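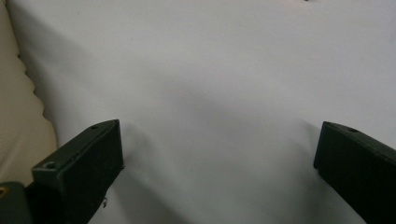 Subject: Re: [handheld-practice] Fingertip check before a session – how strict?
Date: Monday, September 24, 2018
List: handheld-practice

Hi all,

Sorry for the slow answer, I had a full week and wanted to read the whole thread before adding to it. I've kept the part of the earlier message I'm replying to and trimmed the rest.

> We are rewriting our rules for the handheld grippers at the Menton
> site and I'd like to hear what other groups do about worn fingers.
> Our current sheet says "inspect fingers before use" and that is all
> it says. Some operators swap a finger at the first scuff, others
> will run one until a piece comes off. We did 575 recordings in
> March and I could not tell you which pair of fingers was on for
> any of them.
>
> Also, do you write down what the work surface is, or do you just
> trust the video?

I really feel for you on the March recordings, we were in the same boat before the Dumness project made us get organized. Our old sheet had nearly the same sentence on it, and everybody signed it and everybody meant something different by it.

What we do now is split "inspect" into two questions, and it has made life a lot calmer. The first is whether the finger has changed shape anywhere it could touch the object. The second is whether anything is sticking out that could catch. Scuffing on the flat outer face is neither of those, so we leave it alone. I have fingers on my bench that look terrible and work perfectly well. A ragged bit along the inner side edge is another matter, even a tiny one, and especially if you work over cloth or bedding, where a snag will drag the whole sheet along and you'll spend the afternoon wondering why your grasps look odd. If it is only lint or a loose fiber, take it off and carry on. If it is part of the finger, the finger comes off and goes in the bin marked for trimming. Please don't let people trim a finger while it is mounted! We had a pair at the Ziltov workshop that had been touched up so many times on one side that the tips no longer met square, and it had crept up on us a little at a time.

We look at the fingers fully open first, then closed on nothing, then open again. When they're open you get a good view of the inner faces, but on dark fingers those sides go almost black under soft room light, so use a flashlight and run a fingertip along both edges as well. I know that sounds fussy. It takes less time than finding your pen to sign the sheet. While you're there, look at the mounting screws too.

On logging, we give every pair a number and never mix a left from one pair with a right from another. Pair 147 is the one I'm using this week, if you want an idea of how quickly the numbers climb. The number goes in the session notes at the start and again if anything is swapped, and we repeat the check every 10 recordings. Angelovski, who supply some of our mounts, asked for the same kind of record when we had a fit problem with them, so it paid for itself there too.

As for the surface, yes, write it down, and don't trust the video. A pale sheet with soft shadows across it can be lying flat or dipping in the middle and you will not be able to tell later, at least I can't. Our notes have a line for the material, a line for what is underneath it, and a line for whether it was smoothed out between recordings. We also ask people to clear specks and crumbs off before they start, though I'll admit that one gets followed on good days only.

The one place I'd be careful is making the rule so strict that people stop reporting. We once required a full recalibration after any finger swap, and I'm fairly sure the number of swaps that got written down dropped to almost none. Now it's a short open-and-close check after a swap and a full calibration every 7 days – and the notes got honest again.

I'd be glad to send our sheet to the list if that's useful, it's one page and a bit. And if anybody has a good way to label fingers that doesn't rub off, please share it, because paint marker has let us down twice.

Warm wishes to everyone at Menton, and good luck with the rewrite.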